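Okance Says 2,286 Examples Will Do

Okance wants its tabletop arm to learn from recorded demonstrations, and the company put its count at 2,286 in December. It has yet to say how many were thrown out, or how alike the rest are.

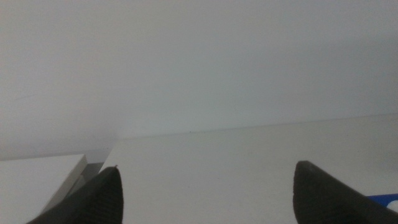

Thabiso Dlamini doubts the total means much, arguing that 100 runs with real variety would teach a system more than thousands done at the same table. Okance disputes that. Its project, called Kutidum, is supposed to pass 141 hours of recording before any results come out.

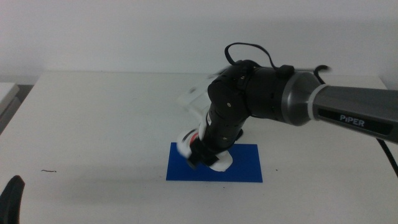

The company also says the examples will carry over to other rooms and other tables. That claim has been made before in this business, usually ahead of a funding round, and Okance offers no test to back it up.
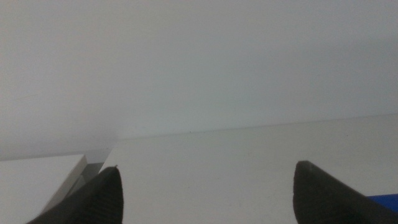
Kutidum's plan has 2 stages, and only the first has a budget. The second is where clutter and bad lighting are meant to come in. For now the gripper has a plain pale wall and a white tabletop to look at, which is a long way from anyone's kitchen. Okance would not say when stage two begins.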